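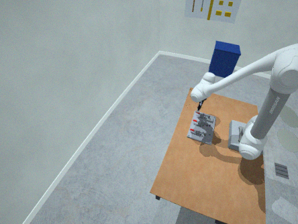
2 min read · 8 replies

Clomodeck forum > Motion planning > Sim cell with toggle clamps, planner settings?

wotdale_wes
Finally got my Doosan cell running in sim and I'm hooked! Three clamps on a tilted board, gripper pointing down at the far one. Planning to the far clamp is fine. For the near one the elbow swings way out over the base and I get a path twice as long as it should be. Sampling planner, 12 attempts, default smoothing. Ideas?

kinbucket
Seed your IK from the current joints. You're probably landing on a different elbow solution each time, and smoothing can't fix that.

Rondonuwu
Disagree a bit. Seeding helps, but I'd put a joint constraint on the elbow and leave the seed alone. Seeds drift once you chain moves.

kinbucket
They drift if you never reset to home between clamps :) Constraints made my planning time go over 2 seconds.

Rondonuwu
How wide was yours? Mine is loose and I barely notice it.

padlock88
Also check your collision mesh for the clamps. Those red tips stick out, and a convex hull around each fixture eats all the room the gripper needs. I split mine into small boxes and wow, what a difference.

wotdale_wes
Ooh, I did use hulls. Swapping them tonight. Seed is 3544 if anybody wants to compare runs.

wotdale_wes
Boxes plus seeded IK and the near clamp plans on the first try!! Trying the elbow constraint next, still curious who's right.

Rondonuwu
Me. Post the joint plots.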